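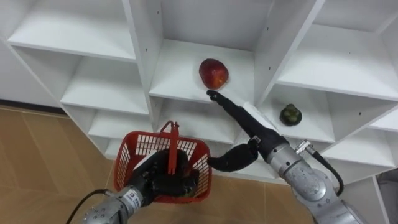 How to share the shelf picking with a two-armed robot without upsetting the people who do it now

When we at Radwan first brought a two-armed picker into the fruit room, I thought the hard part would be the machine. It was the mornings that were hard, and the shelves, and the question of who was supposed to do what while the arms were moving. I have written down how we do it these days, in case you are about to start something similar and would like to be spared a few of our muddles.

Before you touch anything, talk to the pickers. Do it in May if your machine comes in June, and do it with tea. Ours wanted to know whether their hours would change (they did, a little, as the early start is now shared out) and who would be blamed for a bruised apple. Have an answer ready for that second one. We agreed that the shift lead signs for the robot's baskets, exactly as she would for a new starter's.

1. Clear the shelves properly. Take everything out of the cubbies, wipe them down and put back only what is to be picked. We began with 32 fruits and it was far too many. Start with one or two, well apart, and let everyone get used to the pace.

2. Bring the fruit forward. Set each piece towards the front of its shelf so the fingers needn't go deep into the compartment. Your pickers will find this fussy at first - they can reach the back of a shelf without thinking - so do explain it kindly.

3. Give one hand the basket and the other the picking. We use a red plastic basket with a handle that stands up, held in the left hand, while the right goes to the shelf. A lighter basket is a lovely thing to have, and you will be glad of it when a person has to take over and carry it as well.

4. Look over the cables before each run. They should have room to move with the arms and shouldn't be able to snag on the shelving. The person who checks them is the person who presses start, and we don't split that between two people any more.

5. Stand back and let it finish. Agree on a line on the floor and keep behind it. We used a tile seam, which cost nothing and doesn't peel up like tape.

6. Check the basket by hand. I can't stress this enough! The people who used to do all the reaching now do most of the judging, and they are very good at it. They turn each fruit over, feel for soft places and put the doubtful ones aside. At Pollum, our other site, this step was dropped for 20 days to save time, and it came back by popular demand.

Allow 4 weeks before you change anybody's duties for good. By the end of ours we had almost 215 runs written up in the shift book, with the pickers' own remarks beside them, and those remarks were worth far more to me than the timings. One of them is the reason the low compartments are now the robot's job, as bending down to them all morning had been hard on people's backs for years.

Keep the shift book going afterwards, and leave it somewhere people can write in it without asking. Ours lives next to the kettle.

Last updated 2019-11-28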